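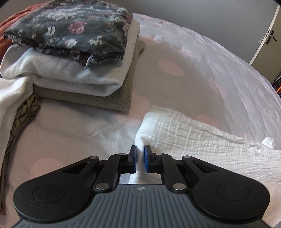 Gauze cloth held at the edge, folded pile at the left.

Tips for handling cloth with the hand gripper
Student project group, Wilen
Written by Edeltraud Voß, last change Thursday, October 26, 2023

Please read this page before you take the gripper home for a weekend. Most of it we learned in July, when we did towels only and believed that all cloth is the same. It is not.

Choosing the cloth
Muslin and crinkled gauze are good for beginners. The small wrinkles give the pads something to hold. Smooth pillowcases slide away, so leave them for later. Fleece is thick and the jaws may take only the top of it.
Wash new cloth one time before the first session. New cloth is stiff and behaves differently the week after.

Preparing the bed
Pull the duvet flat, but do not iron it or make it perfect. Our folding program, Rurell, must also work on a normal bed.
Put finished pieces in one pile and keep the pile on the same side for the whole session.
Close the window. A light cloth moves with very little wind.

Taking the edge
Come in low and slowly, with the jaws open. Close them when the edge is between the two blue pads – earlier you push the cloth, later you take the duvet also. If you have the duvet, open, go back a little and start again. Do not shake.
Hold the edge for 2 seconds before you lift. Count it in your head, not aloud.

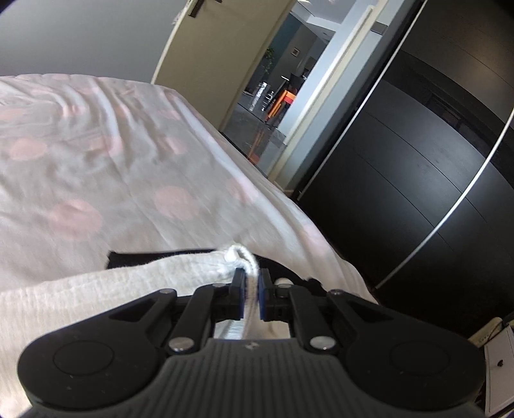 A twisted end of the muslin between the pads.

Knots and twisted ends
A thick end is easier to catch than a flat edge, but it opens badly. Put it down, let go, and take one layer next to the twist. Write "twist" in the session sheet, so that Wunderlich can sort these attempts separately.
Dark cloth under white cloth is a useful exercise, the border is easy to see for the person and for the program.

Care of the gripper
Wipe the pads with a damp cloth after 15 folds. Lint collects there first. No oil on the pivots, it comes on the laundry and does not go out again.
Carry it by the body, never by the fingers.
For the Prendo competition each team may bring up to 26 pieces of cloth. Label them inside the hem with a laundry pen. The box with the spare pads is in cabinet 654, please put it back there.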